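September, workshop notebook, Rureck side room

Start 8:40. Goal for today: finish the color test of the wall glaze for Solanki and decide which binder we keep. I write also the small things, because last time I wrote only the results and after two weeks I could not understand my own numbers.

Left from yesterday: the pale panels are dry to the touch, the dark ones still take a fingerprint at the corner. I did not move them.
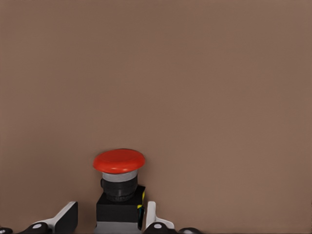
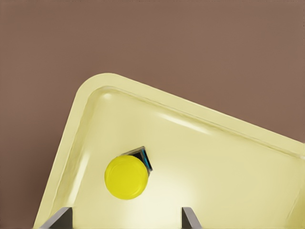
Muted brownish background in both, no pattern on it.

The remark from the Paltis side came before I had opened the first jar, and it was that a glaze should never be judged on the screen and never on a wet panel, that casein goes lighter by a full step when it dries and the oil does the contrary, so if I compare the two on the same morning I compare nothing. I think this is correct. I answered that I will wait for the dry panels and read them only at the north window. The reply was short: fine, but write the hour.

So I write the hour. Reading at 10:15, north window, blind up, lamps off.

Casein, brown. The base is raw umber with a little bit of red iron oxide and white. Wet it looked too purple and I was afraid. Dry it is calmer, the purple went back and what stays is a soft brown with something pink inside. I like it. The surface is very matte, chalky if you look from the side. When I rub with a dry cloth, a small amount of color comes on the cloth. This is not acceptable for a corridor where people touch the wall with the bags and the shoulders.

Casein, yellow. Good covering already in the first coat. Small bubbles at the lower edge, I think I stirred too fast. Next time stir by hand, and let the jar stand before use.

Oil, brown. More deep, more heavy. The brush marks stay visible in the direction of the stroke. It smells still strong. Not possible to judge the final gloss today, I come back to it.

Oil, yellow. It is already more orange than I wanted. I suspect the oil itself, it is an old can, and the lid was not closed well. I marked the can with a cross. Please do not use it for pale colors. For the dark ones it is good.

Weighing. I made the casein new at 11:00, because the old one had a smell. 60 grams of powder, water added in 2 parts, the first part cold. Let it swell. The instruction sheet from Naltia says to wait until there are no dry lumps, and does not say how long. I waited until after lunch and it was smooth like cream, only at the bottom one hard piece which I took out with the spatula. Then the borax, dissolved in warm water before. It became thick very quickly and I had to thin it.

Rub test, afternoon. I made it with the felt pad, same weight on the pad for every panel. I stopped after four rounds for the casein because the result was already clear: color on the felt, and a lighter path on the panel. Then I tried the same casein with the wax coat on top (this panel is from last week, it had enough time). Very big difference. The felt is almost clean. The wax makes the brown a bit darker and takes away the chalky look, but it keeps the matte when you do not polish too much. I polished one half more, for comparison, and there it starts to shine in spots. Do not polish like this.

Question for all: can the wax be repaired locally? If somebody scratches the wall in the corridor, do we see the border of the new wax? I scratched the panel on purpose with a key and repaired it at 15:30. Look at it tomorrow before anybody touches it. It is the panel on the shelf beside the sink, with the blue tape.

Budget. Solanki gave us 4,000 for the material of the whole corridor, brushes included. With casein and wax we stay under it, but the wax is the expensive part and I have not counted a second coat. With oil we are more safe on the material, but the drying time is a problem, they want to open the corridor before the winter.

My opinion for the moment: casein with wax for the brown, casein with wax also for the yellow if the bubbles do not come again. I keep one oil panel of each color, in case the repair test is bad.

To do:
new yellow, stirred by hand, 2 coats
read the repair at the north window, write the hour
ask Naltia if the sheet has a newer version
order felt
wash the big sieve, I left it in the water, sorry

Closed the jars at 17:20. Window left a little open for the oil smell.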